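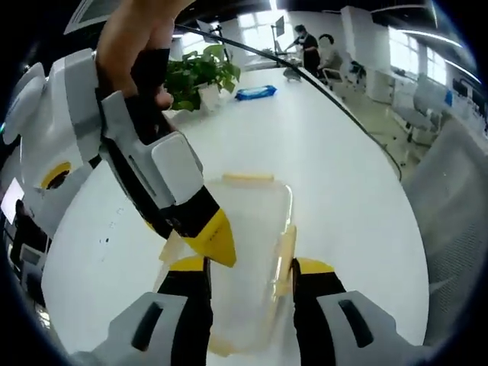

Rules for a shared table with two hand-held grippers

Posted in Robotics and Automation – Good Practice

Vendia_bench
We record container handling with hand-held grippers on a long white table in an open office. Two operators may work at once. The Lultow work instruction covers the fingertips but says nothing on cables, bystanders or what may stay on the table. Is there an accepted rule set, or do we write our own?

Boateng
I know of no single standard for this. Robot safety standards are written for powered machines in a cell, so treat yours as a bench task and write a local procedure. Ours has these points:
Keep 60 cm clear on all sides of the container. Plants, wipes and other loose items go outside that zone.
Route the cable over the far side of the table, with slack, and never across a walkway.
Fasten the hand strap before lifting the gripper.
Agree which operator closes first – the other holds still until contact is made.
Check both fingertips every 2 hours and log any wear.
Push chairs back from the table edge before a run.

Drerkdale281
Tape the floor where the cable comes down. That fixed most of it for us.

Vendia_bench
Thanks. The 60 cm zone and the closing order go into our draft. The strap check was already there under Lultow step 614, but only for new operators.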